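Borkudthorpe Supper Club moves to the old Adau Street hall this March

FOR IMMEDIATE RELEASE

Hi everyone, Nii Tsikata here from the Borkudthorpe Supper Club. We've got a new home! From March we'll be cooking out of the old hall on Adau Street, and I'm so chuffed I can hardly type.

We outgrew the back room at Welturside ages ago. Last year we served 871 dinners there, mostly with people's elbows in each other's soup, and I lost count of the times I had to say sorry to whoever got the seat by the door. The new place seats 134 and has a proper pantry, plus a stove with all its burners working -- luxury!

I've also spent far too long choosing tableware, and my favourite is still plain white with fine raised rings around the rim. Stew looks good on it, and so does pavlova.

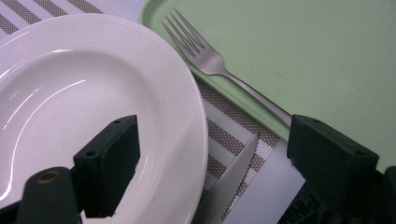
What's on the menu

Opening month is all neighbourhood recipes. We're starting with my aunty's groundnut soup, then the Kovačević family's stuffed cabbage (they've made me promise not to fiddle with the paprika), and a big roast veg night with whatever colour of pumpkin turns up.

Doors open at 6 pm and food goes out at half past. Dinner is pay what you can, kids eat free, and there's always a vegetarian pot going.

How to book

Ring or drop in at the hall any morning before noon. We're also after $500 for extra chairs, so if you've got a few dollars or some sturdy chairs in the garage, please get in touch.

Media contact: Nii Tsikata, Borkudthorpe Supper Club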